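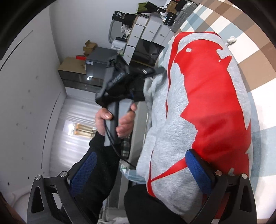
Rules for recording in a home should be short enough to remember with a tool in your hand, one reply to the March draft said, and the draft was far too long for that. The same reply asked for the section on personal belongings to be moved to the front.

Both changes have been made.

Trullow Releases Norent Practice Rules for Hand-Held Gripper Recording in Homes

GRANALTHORPE, December 5, 2025 - Trullow today released the first full edition of the Norent Practice Rules, a set of working rules for people who record household tasks with hand-held grippers. The rules cover work in bedrooms, laundry areas and kitchens, and apply to any recording that will be used to train robot arms. They were written with Lykkegaard, which runs recording crews of its own and tested the draft over the summer.

The Norent rules are voluntary. Trullow will require them in all of its own contracts beginning in March.

The document has four parts: consent and belongings, handling of the tool, labeling, and storage. The March draft had more parts and a long introduction, both of which drew complaints. Trullow received 687 comments on the draft from operators, households and labeling teams. The largest group of comments dealt with consent, followed by questions on how to label clothing and bedding.

Consent and belongings

Under the new rules, a household must agree in writing to each room before recording starts. Agreement to one room does not carry over to another. The person who signs must be shown a sample recording made with the same type of tool, so that they understand how wide the lens sees. A session planned around one garment on a bed will usually take in shelves, boxes and furniture as well, and the consent form now says so in its first paragraph.

Operators must ask the household to put away mail, medicine, bank papers and family photos. Other belongings may stay where they are. An earlier proposal would have required rooms to be cleared before work began. It was dropped after Lykkegaard's crews reported that households found it a burden and that cleared rooms were of little use for training.

Handling of the tool

Operators must check the finger pads, pivots and cables before each session. Where a cable runs outside the grip, it must have enough slack for a full turn of the wrist, and it must be kept clear of the cloth as the fingers close. When two grippers are in use on the same item, each must have its own recording number, and the two clocks must be matched at the start.

The draft asked operators to keep their own hands, sleeves and legs out of view at all times. That rule has been removed. People folding or sorting clothes at bed height cannot do it for long, and several comments said the effort led to stiff, unnatural motion. Hands and clothing may now appear. Faces may not, and any recording that contains one must be deleted or masked before it leaves the crew's own storage.

Labeling

Trullow and Lykkegaard tested the labeling section on 1,796 recordings of cloth handling. Of those, 536 were sent back for a second look, mostly over where a grasp begins and ends or whether a blurred stretch should be kept.
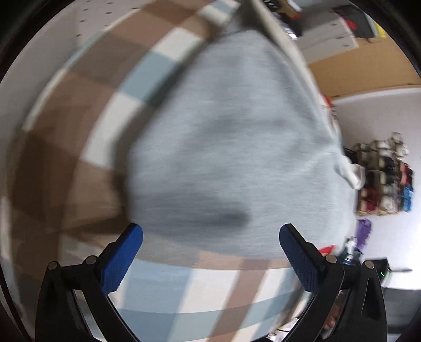 Blur now has its own label, separate from the label for a failed grasp. Until this edition many teams used a single "bad" mark for both, and usable material was thrown out with the rest. A recording is to be marked for blur when the item being handled has lost its fine detail, whatever the fingers are doing at the time. Pale blue-gray fabric smeared by motion between two wide-open fingers gets the blur label for that stretch and nothing more. The position of the fingers is entered in a separate field, as open, closing, closed or opening. Labelers are not to guess from a single still whether the cloth has just been released or is about to be taken.

Two further rules apply to cloth. When a garment lies on patterned bedding, the labeler must trace the garment's own edge and leave the pattern out, even where folds make this slow. Printed graphics on clothing are to be recorded as part of the garment and never as a separate object.

Storage

Recordings must be kept under a session number, with household names and addresses stored elsewhere. A household may withdraw its consent at any time before release of the data, and the crew must then remove the full session, including still pictures taken from it. Crews must keep a written record of each removal.

Changes and review

Trullow will accept comments on the first edition through the end of next year. Questions already on the list for the second edition include recording in shared housing, the use of sound, and rules for homes with small children. Until those are settled, crews working under Norent may not record sound and may not record while a child is in the room.

The Norent Practice Rules are free to download and may be copied without permission as long as the text is left unchanged. A one-page card for operators is included at the back.

About Trullow

Trullow is based in Granalthorpe and prepares training material for household and laundry robots.

Press contact: Trullow Press Office, Granalthorpe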